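4. Collection of demonstrations by remote control

4.1 Operators and training

Demonstrations were given by four operators, none of whom had worked with a two-handed robot before the study. Each operator attended an introductory session led by Joanne Lightfoot, in which the headset and gloves were fitted and the operator moved the arms freely with no task set. Practice on the tasks themselves followed on a separate day. Recordings made during practice were kept but do not form part of the Vesham set and were not used for training.

The operators were asked to work at a pace they found comfortable. An earlier round of collection, held in August at the Somholm laboratory, had set a time limit for each attempt, and the recordings from that round contained a large share of hurried grasps in which the fingers closed before the wrist had come to rest. The limit was removed for the work reported in this paper. Average attempts became longer, and the share of attempts accepted at the first review rose.

4.2 Control of the arms and hands

The operator's wrist position and orientation were read by the headset and passed to the controller, which solved for the joint angles of each arm separately. Finger movement was taken from the gloves and mapped to the robot's hands by matching the distance between thumb and fingertips. We tried a direct joint-to-joint mapping first. It gave a natural appearance to the open hand but poor contact in a pinch, as the operators' fingers differed in length from one another and from those of the robot.

Commands were sent at 20 Hz. Higher rates were possible with the Clekarus controller but gave no clear benefit in simulation, and they made the recordings harder to align with the rendered views. A short smoothing filter was applied to the wrist signal only. Smoothing the finger signal introduced a delay that all four operators noticed and disliked.

A foot pedal allowed the operator to disconnect either arm and to take up a more comfortable position before connecting it again. Use of the pedal was recorded along with the joint commands. Segments in which both arms were disconnected were removed before training. Segments in which only one arm was disconnected were left in place, and the held arm was treated as being commanded to its present position.

4.3 Tasks and layouts

All demonstrations analysed here were given in simulation. The tasks are drawn from kitchen work and take place on a single worktop. They were chosen by Derek Entwistle and Shaimaa Ouazzani to require lifting, placing and handing over, and to avoid cutting, pouring or any other action that the physics engine could not represent well. The tasks are divided into nine families according to the first action required of the hands.

Object positions were drawn at random within limits set for each task. A layout was rejected if any two objects overlapped or if a target object could not be reached by at least one arm. No attempt was made to balance the number of attempts begun with the left and right hand. Operators were free to choose, and their choice was recorded as part of the demonstration.

For each task we requested 70 accepted attempts, shared among the operators as their hours allowed. In most families this number was reached. In the handover family collection stopped at 47, when the booking for the equipment ended, and results for that family should be read with this in mind.

4.4 Review and labelling

Every attempt was reviewed by a person other than the operator who had given it. The reviewer marked the attempt as accepted, accepted with a fault, or rejected, and marked the points at which each hand began and ended contact with an object. Contact reported by the physics engine was shown to the reviewer as a guide only. It proved unreliable for light touches, in which the engine could report several brief contacts where a reader of the recording would mark one.

Reviewers were given written instructions prepared by Sérgio Pacheco. The most frequent question concerned the hand that was not handling an object. In the first version of the instructions this hand was given no label, and reviewers filled the gap in different ways. The revised version, dated Thu 6 October, requires a label for both hands at all times, and the earlier recordings were labelled again under it.
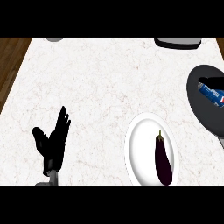 Figure 3. View of the worktop in a simulated demonstration, with one hand raised over the marble and the other at the bowl.

The label "waiting" was introduced for a hand that is under the operator's control, is free of any object and has no part in the current action. It is distinct from "approaching", which requires that the hand be moving towards an object that it later touches. The two cannot always be told apart from a single view. In Figure 3 the left-hand side of the worktop is occupied by an open, empty hand with its fingers pointing upward, while black fingers reach into the dark grey bowl over a drinks can. The plate holding the eggplant lies to the right of the raised hand, with bare worktop between them, and a reviewer who saw only this view could reasonably give the raised hand either label. Reviewers were therefore told to decide from the full recording, and to choose "waiting" where doubt remained.

Agreement between reviewers was measured on a subset of attempts labelled independently by two people. Agreement was high for the start of contact and lower for its end, particularly where an object was set down inside a container and the fingers stayed close to it after release. We considered merging the final part of contact with the withdrawal of the hand. The separate labels were kept at the request of Corrado Monti, whose analysis of release timing in Section 6 depends on them.

4.5 Preparation for training

Accepted attempts were cut to begin at the first commanded movement of either arm and to end when both hands had been clear of all objects for one second. Attempts accepted with a fault were placed in a separate set, named Staniforth in the released files, and were used only in the comparison described in Section 5.3. Rejected attempts were not used.

The policy received the rendered view, the joint positions of both arms and the state of the fingers. Review labels were not given as input. They were used to weight the training loss, so that steps close to the start of contact counted more heavily than steps in which both hands were labelled as waiting. Without this weighting, the trained policy tended to hold its arms still for long periods at the start of a task, in a manner similar to that of an operator considering the layout.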